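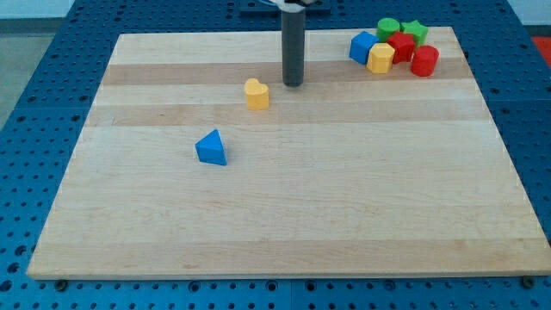

The teaching should start earlier in the evening, one learner at the Ostholm site wrote on the September feedback sheet, as the last bus goes before the cooking is finished. Two others asked for the same thing. We have moved the Ostholm session to 5.30 and attendance has held up since.

Progress against the grant

The home cooking course now runs at Ostholm and Malach. Over the period 507 people signed up and 435 came to at least one session. Most of those who dropped out did so before the first week. We have started ringing people the day before, which takes up a fair bit of staff time.

Spending on ingredients came to £2,568. This is over budget, mainly on cooking oil and eggs. The underspend on printing covers the difference. Grallico has agreed to keep its delivery charge as it is until spring.

Not yet done

The Oda site has not opened. The extractor fan failed its inspection and the landlord has yet to name a date for the repair. We have 9 people on the waiting list there and have offered them places at Malach, though the journey is awkward.

The recipe booklet is with the printer. We would like to carry the Oda rent money over into the next quarter and need your agreement in writing.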